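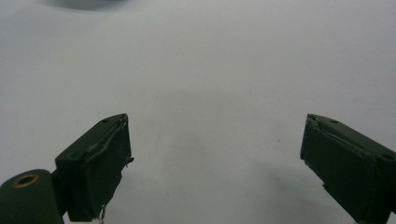
## September, catching up

Quick one, kettle's on and I've got to be out by six.

So the Stotow set. Target is 3000 goes at picking small things up off a plain background, and as of this morning I'm on 793. Which sounds like loads until you do the sum. I was meant to be past a thousand by the end of August but then the Alaoui job ate two weeks and I didn't touch it.

Good days I manage 70 in a sitting. Bad days, my wrist goes at 60 and I stop. Used to push through. Don't do that, I had a whole evening of jerky closes in July that I ended up binning, and the model had already had a training run on them. It learned the jerk. Lovely.

## The gripper

Dark green one still. Tape on the left finger has started lifting up near the tip, and there's a thready bit hanging off the bottom that I keep meaning to snip. Right finger's tape is a bit torn as well. Been putting off re-doing both becuase then the grip changes halfway through the set, and I don't know how much the model minds. Maybe it's good for it? A mix of worn and fresh pads. I've read people arguing both ways and come away with nothing.

Going to re-tape at 1000, that's the plan. Write the number down, put a note in the log, carry on.

## Empty starts

Every go begins with the jaws wide open and nothing between them. I skipped this for the first batch, just started recording with the thing half over the object already, and the policy had no clue how to begin. It would sit there. Or close on thin air straight away, which was funny for a bit.

Now I hold open, count two in my head, then move. Costs me a few seconds each time. Worth it.

Also keeping the pale grey background for now. Tried the wood-look board from Kultwood and the results were all over the place, though I changed the lamp the same day like an idiot so can't say which one did it. One thing at a time!! I have that written on a sticky note and I still don't do it.

Shadows are the next headache. The finger throws a soft one and I do wonder if the model is using that to judge height. If so, fine, until somebody runs it in a room with a window on the other side. So after 1000 I'll move the lamp every fifty goes or so and see if the scores drop.

## Sorting

Hinov for labelling, still. It's slow with long clips and it logged me out twice last night, lost a page of tags. I've cut my labels down to four now:

- got it
- dropped it
- missed
- my fault

The last one gets used more than I'd like. Sneezed during one. Knocked the lamp in another. They stay in the folder but don't go in to training.

I did think about keeping the misses in as well, as in proper misses where I then go back and get the thing on a second try. Those seem useful, the model sees how to recover. At the moment they're tagged "got it" and I've no way of finding them again without watching the lot. Should have had five labels. Might go back through. Probably won't.

Next post when I hit 1000, or if the tape comes off completely, whichever's first. Right, off out.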